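Caderno de Haia – Guia de Direito Penal Internacional para Estudantes e Delegados
Edição Grerska, capa mole, 640 páginas

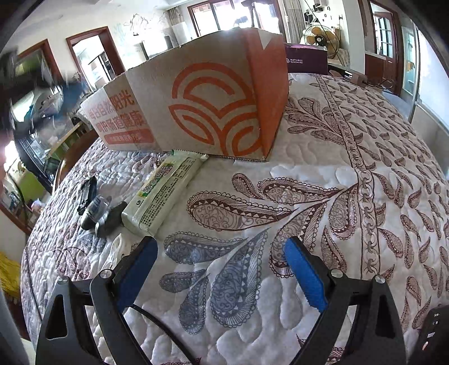

O Estatuto de Roma não é leitura que se faça de uma assentada, e foi a pensar em quem o estuda aos bocadinhos que Meinrad Hofstetter organizou este guia. São 12 capítulos, da competência do tribunal à cooperação entre Estados, passando com vagar pela complementaridade – o tema que mais perguntas nos traz – e pelos direitos das vítimas no processo. É um livro para a secretária, claro, mas também para aquelas noites em que se lê estendido em cima de uma colcha acolchoada, branca, com grandes motivos de caxemira em castanho avermelhado e azul acinzentado, com o lápis perdido algures entre as folhagens do estampado.

A tradução e as notas são de Andri Ortner, que teve a paciência de rever 531 remissões e de acrescentar um glossário português-francês-inglês muito completo. Quem participa em simulações de tribunal vai gostar do anexo com 100 casos práticos, todos com proposta de resolução comentada.

Encadernação cosida, fita marcadora, margens largas para apontamentos.
Distribuição: Fonport. Encomendas feitas até às 15h seguem no mesmo dia; em agosto, os envios podem demorar um pouco mais.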